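The Clasovthorpe Render

The animator had 153 frames left when the office slideshow program stopped responding. It was a little after two in the morning, in July, in a rented room above a carpet shop in Brudville. The film was called Lund. It ran to 80 seconds and concerned a paper boat that goes down a storm drain and comes out in a different town.

The method was simple and slow. Each slide held one drawing, built from the program's own shapes: rectangles for the walls, freeform curves for the water, a folded triangle for the boat. A slide was duplicated, every shape was moved by a small amount, and the slide was duplicated again. At the end, all the slides were exported as still pictures and put in sequence by a second program, which added the sound. The motion paths and transitions supplied by the software were not used. The animator had tried them once, at school, and disliked the way everything slowed down before it stopped.

The file was saved every 200 slides. This rule dated from an earlier film, of which no copy survives.

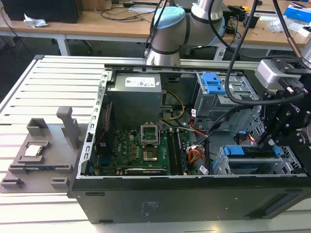
Why had the film not been made with proper animation software?

The animator had learned on slides, and could place a shape to the nearest pixel with the arrow keys faster than any drawing tablet allowed.

The program recovered after four minutes. It offered a repaired version of the file. In the repaired version the boat was missing from every slide after the drain, though the ripples it made were still there, correctly spaced, travelling along the water with nothing in front of them.

The animator checked the selection pane. Each shape in the film had been given a name, because unnamed shapes were impossible to find once the stack grew deep. Wall left. Wall right. Water front. Water back. Boat hull, boat sail. On the slides after the drain the list went from Water front to Water back. There was one extra entry at the bottom, and it said Dostulard.

The animator had not typed this. It was set to hidden. Clicking the eye beside it made no visible difference to the slide. The size box gave its width as nil and its height as nil, and its position was a point just outside the left-hand margin.

On the next slide the same entry appeared, with the position changed. It had moved to the right by the distance the boat should have moved.

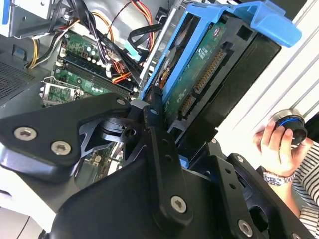
The animator went forward through the slides one at a time and wrote the positions down on the back of an envelope. The spacing was good. It was better than the original, in which the boat had a slight hitch at the bend where two sessions of work had been joined. The hitch was now gone. Whatever was being moved eased into the bend, leaned out a little, and held its line.

At the point where the boat was meant to come out of the pipe, the entry went on past it. The storyboard had the film ending there, with daylight and a short fade. The repaired file had further slides. They contained the pipe, the water and the ripples, drawn in the animator's own style and with the animator's own names for the shapes. The wall texture used the same trick of overlapping grey lozenges. On the last of them there was a sign on the brickwork, and it said Clasovthorpe.

There is a Clasovthorpe. The animator had lived there until the age of nine and had not put it in the film. The culvert behind the primary school ran under the road and came up near the bus depot, and things were dropped in at one end by children who then ran to the other end to wait for them. The thing the animator remembered dropping was a boat. It had a name written along one side in felt pen. The animator had stood at the depot end until it was too dark to see the water, and had then been fetched home.

The envelope was turned over. The animator wrote Dostulard on the clean side and looked at the handwriting for a while.

It was nearly four. The export could be run from either file, the repaired one or the last good save, and the festival deadline was noon. Going back to the save meant redrawing the missing frames, which could be done if there was no sleep. Using the repaired file meant sending in a film with no boat in it.
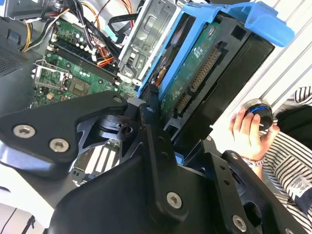
Which version was sent to the festival?

The repaired one, with the extra slides left in and the closing fade removed.

The export finished shortly before seven. The animator watched it through once with the sound off – the drain, the dark, the bend, the ripples moving steadily along under the lozenge bricks. Then the selection pane was opened on the final slide, the entry at the bottom was given a width and a height, and its fill was set to white.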